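Search this site
Enter keywords
Go

Packaging returns: changes to the carton grading rules

April 2025
By the Cutov Materials Desk

The grading rules for returned rigid boxes change with this issue. The previous rules sorted cartons by size alone, which placed heavy setup boxes in the same bale as folding cartons. Mills accept both, but the two pulp at different rates, and mixed bales from the Mulau depot were downgraded twice last year for incomplete fiber separation.

Under the new rules, the first sort is by construction. Folding cartons are made from a single sheet of paperboard, scored and glued. Setup boxes use thicker board wrapped in a printed or coated paper and do not fold flat. Any setup box with a board thickness above 2 mm goes in stream B. Everything thinner goes in stream A, including sleeves and inner trays made of plain board.

Coatings are the second sort. A water-based varnish breaks up in a standard pulper. A plastic film laminate does not, and it leaves the pulper as flakes that have to be screened out. The tear test remains the field method: tear a corner slowly and look at the torn edge. A clear film that stretches past the fibers indicates a laminate. Dark solid-color boxes need a second tear at the opposite corner — heavy ink coverage can hide a thin film on the first one.

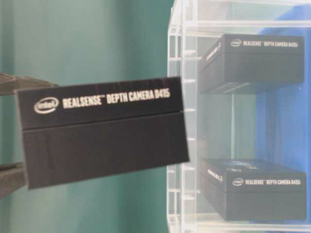
Black product box with a separate lid and base, Intel logo on the lid.

Inserts must be removed before grading. Foam, molded plastic and magnets are the usual contaminants. Magnets sit under the wrap near the closing edge and can be found with a steel washer on a string. Molded pulp inserts may stay in the box if they are clean.

Bale limits are as follows. Stream A may contain up to 2 percent non-fiber material by weight. Stream B bales are capped at 30 kg for hand loading, and each one needs a tag showing the depot, the stream and the net weight. Kimero will continue to collect both streams from depots holding at least 25 tagged bales. Smaller depots can move stock to Ko, where the covered bay has space for 80 bales.

Moisture readings are still taken at the center of the bale. Old tags remain valid until October — after that, untagged or size-graded bales will be returned to the sending depot.

Contact the Materials Desk | Copyright Cutov | Back to top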